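4.2 Equipment planning and the cost of a collection station

When we first sat down to plan the Plellwood site, we made the mistake (an easy one, we think, and we have since met other groups who made it too) of budgeting for robots first and for everything else afterward. Nhyira Appiah's original spreadsheet had one line for hand-held grippers and nothing at all for cables, spare finger pads or tables. The revised plan, drawn up in May with a good deal of patient help from Bernice Asante, treats the station as the unit of purchase. Each station was priced at $3299, of which $742 was set aside for parts we expected to wear out or lose, and we bought six of them. Figure 3 shows a station in use.
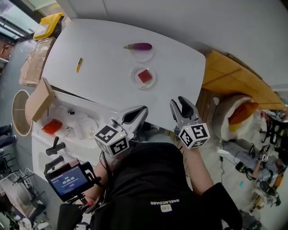 Figure 3. Hand-held grippers with marker cubes at a tabletop station.

The objects handled in the tasks were cheap by comparison, and we would gladly have spent more on them. We spread the purchase over 36 weeks — longer than we liked, but it let us fix small problems with the first station before paying for the next. Readers planning something similar may also want to ask their supplier early on about replacement pads, as ours came from Stillow in a separate order with its own shipping charge.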